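トレーとランチョンマットの使い分け、手入れのこつ

食卓や作業台に一枚敷くだけで、片付けはずいぶん楽になります。トレー、シリコンのマット、布のマットにはそれぞれ向き不向きがあるので、うちで長く使ってきて分かったことをまとめておきます。

大きさの選び方

一人分の食事なら、皿とカトラリーを置いて手前に少し余裕があれば足ります。大きすぎるものは収納に困り、結局出さなくなります。買う前に、しまう場所の幅を測ってください。うちの引き出しは奥行きが足りず、最初に買ったPelltonのトレーは2か月で戸棚の上に追いやられました。

縁の有無も見ておきます。わずかでも縁が立っていれば、こぼれた汁が台まで流れにくくなります。ただし縁の内側の角には汚れがたまります。角が丸いものは布巾が届くので、拭き掃除が早く終わります。

色

淡い色は汚れが見えやすく、拭き残しに気づきます。カレーやトマトソースの色移りが気になる人は、濃い色を一枚別に持っておくと安心です。食器の色と敷くものの色は、揃える必要はありません。白っぽい器は、淡い緑や青の上に置くと輪郭がはっきりして、小さい子や目の弱い家族にも位置が分かりやすくなります。

置き方

器は片側に寄せて置きます。真ん中に置くと左右に半端なすき間ができ、コップも小皿も載せにくくなります。右利きなら器を左に寄せ、右側を広く空けておくと、飲み物やおかずの皿を後から足せます。

配膳前のスプーンやフォークは、器の中に入れて運ぶと転がりません。深い器だと柄の長いものは倒れやすいので、浅めで口の広い器が向いています。席に着いてから器の外に出して並べます。フォークは歯を上、柄を手前に向け、縁から指一本分ほど内側に置くと、袖に引っかけて落とすことが減ります。
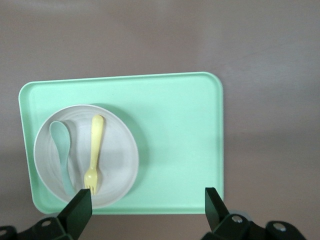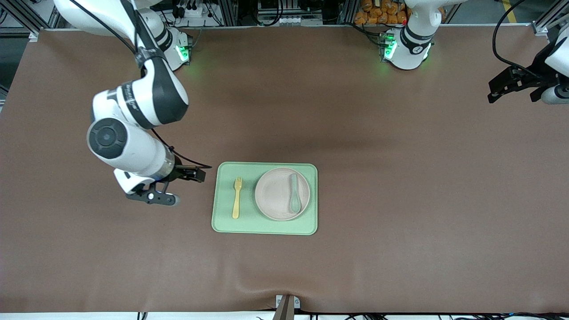 淡いミント色の、縁が少し立った角の丸い敷きもの。1枚目は左側に浅い器、2枚目は左側に黄色のフォーク。

洗い方

毎日の汚れは、台所用洗剤を薄めたぬるま湯で洗えば落ちます。熱湯をかける必要はありません。樹脂のトレーは熱で反ることがあり、一度反るとまず戻りません。裏の表示で耐熱温度を確かめてください。うちで使っているTulimdenのトレーは85度までとなっていたので、食洗機の高温コースには入れていません。

シリコンのマットは熱に強い反面、油の膜が残ってべたつきます。次の手順で取れます。

1. 乾いた紙で表面の油を拭き取る。
2. 重曹を大さじ一杯ふりかけ、水を少したらしてのばす。
3. 十五分ほど置いて、やわらかいスポンジでこする。
4. ぬるま湯で流し、立てかけて乾かす。

研磨剤入りのスポンジは使わないでください。つや消しの表面は細かい傷が入るとそこに色が染み込みます。

においが残ったとき

にんにくや魚のにおいには、水200ミリリットルに酢を大さじ2の割合で混ぜたものを布に含ませ、両面を拭いてから水で流します。それでも残る場合は、風通しのよい日陰で一日干します。直射日光に長く当てると樹脂は黄ばむので、特に8月のベランダは避けたほうが無難です。

滑るとき

トレーがテーブルの上で滑るのは、たいてい裏側が汚れているか、水が残っているかのどちらかです。裏も洗い、しっかり乾かしてから使います。それでも動くようなら、固く絞った薄い布巾を下に敷きます。Flanwoodの滑り止めシートも試しましたが、洗うたびに縮んだので今は使っていません。

器のほうが滑る場合は、高台の裏を確かめてください。ざらつきがあるとマットに傷がつきます。目の細かい紙やすりで軽くなでておくと当たりがやわらかくなります。

しまい方

トレーは重ねても、立ててもかまいません。立てる場合は書類用の仕切りが便利で、一枚だけ取り出すのに手間がかかりません。シリコンのマットは丸めると癖がつくので、平らにしてトレーの間にはさみます。濡れたまま重ねるとカビのもとになります。

布のマットは洗濯のあと半乾きで形を整え、縁を引っぱって干すとアイロンが要りません。

買い替えの目安

表面がざらついてきた、縁にひびがある、洗っても色が落ちない、のどれかに当てはまれば替えどきです。古いものは鉢植えの受け皿や、工具を並べる台に回せます。縁のあるものなら、ねじを外す作業でも小さな部品が転がり出ません。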